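Why I don't believe in the one-in, one-out rule

December 30, 2013

Every year at this time the decluttering people come out. I read three of their posts over Christmas and they all had the same rule: for each new thing that enters the house, an old thing must leave. The Odeck blog claims it will "transform your relationship with stuff" in 16 days. I have my doubts.

I did try it. I started in May and kept going for longer than I'd like to admit. What happened is that I bought a coat and threw out a tea towel. I bought a lamp and got rid of a pen. The rule doesn't say the things have to be the same size, so of course they weren't, and the house got fuller while I felt very pleased with myself.

Then there are the products. Saleck will sell you a set of 20 matching storage tubs so that you can own less. Drulto has an app for keeping a list of your belongings, and I typed in roughly 300 before I asked myself who was ever going to read it. The free version stops letting you add photos after six, by the way. They don't mention that until you've done the six.

I'm also not convinced that a bare room makes anyone calmer. My most anxious friend lives in one.
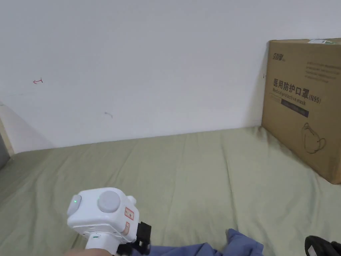
The spare room, with one box still to go. The marks on the wall are staying.

What has worked for me, a bit, is being slow to buy. If I want something I write it on the back of an envelope and leave it by the kettle. Most of it looks silly by the end of the month. A Chuang bread maker has been on there since the summer and I still can't say whether I want it or just like bread.

Anyway, I'm not making a resolution about any of this. The tubs would need somewhere to live.

Filed under: home, grumbling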